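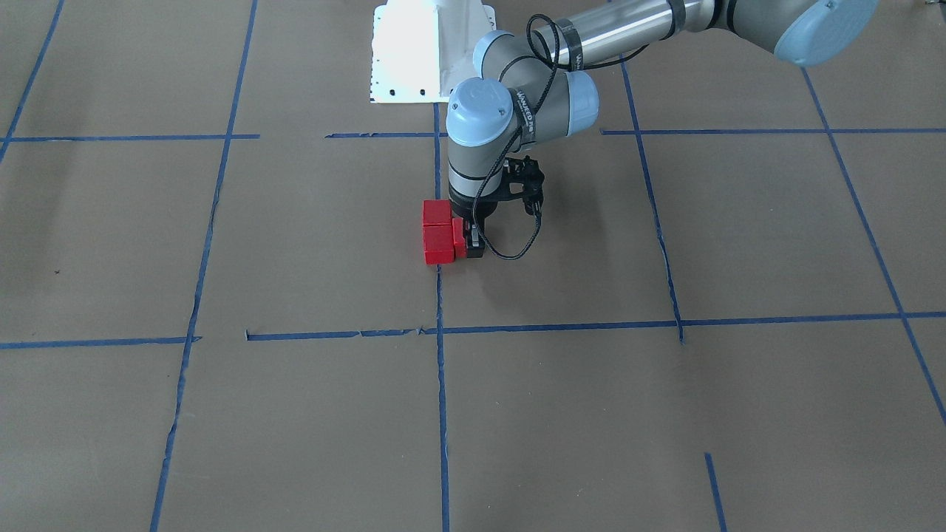

Left arm with the block in its gripper, side camera

Block demos: keep the tape grid, or pull it up?

tiltberg_bench
Posted in Sterklow Help > Data collection

We're collecting teleoperated examples for a block task on two arms. The policy gets the fixed side cameras plus a wrist camera on each arm. I laid a grid in blue painter's tape on the brown paper so we could spread the start positions evenly. We pick a cell, put the blocks in it, record, and move on to the next.

We have 152 episodes so far. A person here now says the model will learn the tape lines instead of the blocks, and that we should pull the tape and start over. I'd like to keep what we have. The blocks are red and nothing else on the paper is, if that matters. Both arms work over the same grid.
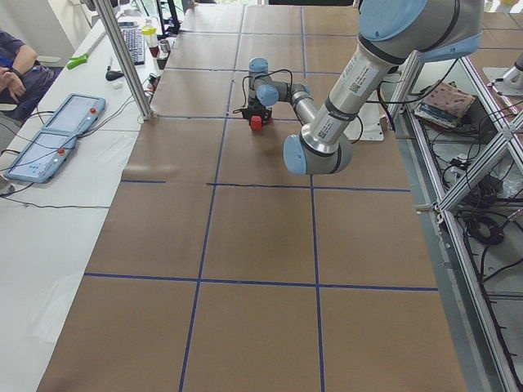 Both arms over the grid, other fixed camera

Does anyone train with a grid left down? And is 152 enough to tell if it's a problem?

Jelov
Member since July

Keep it. We left ours down for the whole set, 2172 episodes, and the policy ran fine. I wouldn't throw away good demos over tape. Just don't move the tape halfway through.

mcphee_rig
Moderator

I'd keep the 152 but change what you do next.

The fixed cameras worry me less. They see the blocks and the lines together, and if your starts are spread over the cells the lines don't tell the model much. Check that they really are spread. When people place blocks by hand they tend to set them square to the tape and near the same line, over and over. Turn the blocks. Put some on the lines and some across a corner.

The wrist camera is where I'd look first. When there's no block in view, the tape can be all it has to go on.

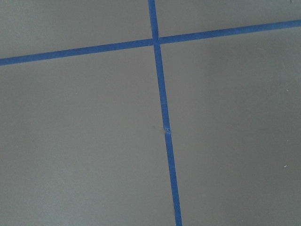
Wrist camera view, tape crossing and a small tear

A tear like the one in the lower strip is a landmark. If it stays in the same spot for every episode, the model can use it to work out where it is. Then you replace that piece of tape and the behavior changes, and you spend a day looking for a bug in the code.

What I would do:

Record 29 episodes with the tape off, same task, same operator. Don't train on them yet. Train on the 152 and compare its error on those 29 with its error on some grid episodes you also held back.

If the two are close, carry on as you are. If the no-tape error is a lot worse, collect the rest without tape and mark the cells with small pencil dots, or have a script call out positions.

Either way, write down in the episode notes whether the grid was down. We had 3 batches where that was left out and had to sort them by eye — slow work.

tiltberg_bench

Thanks. Most of our blocks are square to the lines, so that part is a fair hit. Will pull the tape after the current batch and post the numbers.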